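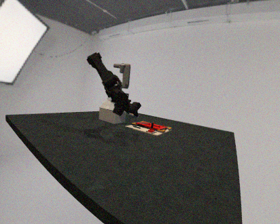 Wastden, October

3. Building the Practice Task

The course project began with a plain question: could a class with no shared robot learn enough manipulation in simulation to enter the Claltum student challenge? We had 42 students, most of them in their second year, and many had never written a line of control code. Everything they did for the challenge ran in Mullerar, the simulator our department keeps for teaching, on ordinary lab desktops. We loved how quickly they got going. By the end of the first session several teams already had the arm swinging over the table (not always where they wanted it!), and the questions they brought us were far better than the ones we had planned for.

The task set, which we call Lazaridis, places a black arm on a pale base block at the back of a wide dark table, with a cream board carrying red and yellow parts within easy reach. We kept the room bare on purpose. Students could change the lighting and the starting pose of the arm through a short settings file, and a fixed random seed let two teams compare runs fairly. Each attempt was saved with joint positions and camera views, and the class collected 1055 attempts in all. After removing runs that stopped early through software faults, 938 were left for the analysis in Section 4.

3.1 Learning to work from a close view

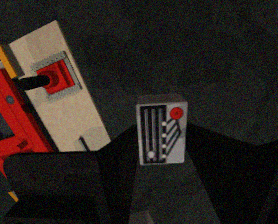 Teams wrote their controllers in stages, and the second stage was the one that got people talking. In the first they could read the exact position of every part from the simulator. In the second we took that away and gave them only camera views, so a part had to be found before it could be approached. Close views turned out to be a fine teacher. Near the arm, a big dark curve of it can fill the lower left corner and hide part of the cream panel, as in Figure 1, where the red square insert with its round hollow is still in plain sight. Several teams began by searching for any patch of red and soon found that the dot on the striped card pulled their code off target. Clifford Dufour's team added a shape check - a square outline first, then a darker circle inside it - and shared the code with the whole class the same evening. We would happily give that stage twice the time next year.

3.2 Approach and reset

The approach stage asked for a controller that brings the gripper down beside the board and holds it there before contact. It sounds small, and it kept everyone busy for 2 weeks. Students had to pick a path for the elbow as well as the fingertip, and the two often disagreed. Some teams planned in joint space and checked the gripper height at the end. Others moved the gripper along a straight line and let the solver choose the joints, with some very lively results near the edge of the reach. Both styles are kept in the class repository, along with the notes each team wrote for the next group of students.

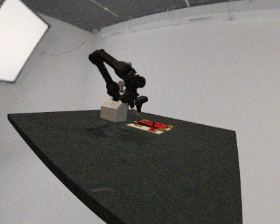
Figure 2. Arm with the elbow raised and the gripper low over the table, near the board with the red bar.

Resets were handled by script. A run ended when the controller reported that it was done or when the time limit passed, and the arm and parts then went back to the positions in the settings file. Teams could queue a batch before going home and read the logs the next morning, and plenty of them came in early to do it.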